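May, by Siu-ming Tam

I have now lived with the Brelik arm kit for 30 days, long enough for the novelty to go and the screws to need tightening. Charvát sells it with a two-finger gripper, a small wrist camera and a manual that assumes you already own the manual.

Setup took me 2 evenings. The first went to the clamp. The second went to the app, Jodo, which wanted an update before it would show me anything, and then another update to finish the first one. After that I drove the arm around the kitchen by hand controller, slowly, like someone parking a borrowed car. 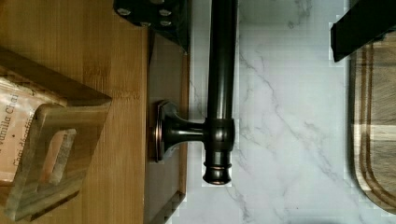
Wrist camera view: Vanilla Chai, bronze rod, corner of the cutting board.

The camera is the best part of the kit. I can read the tea packet through a clear acrylic box, sideways. Marble and shiny metal don't bother it much, but edges do go blocky — the stream is squeezed hard, and there's no setting for it that I could find.

At $280 I'd call it fair. The Sturkier is $40 more and comes with a longer cable, and I have thought about that cable a lot.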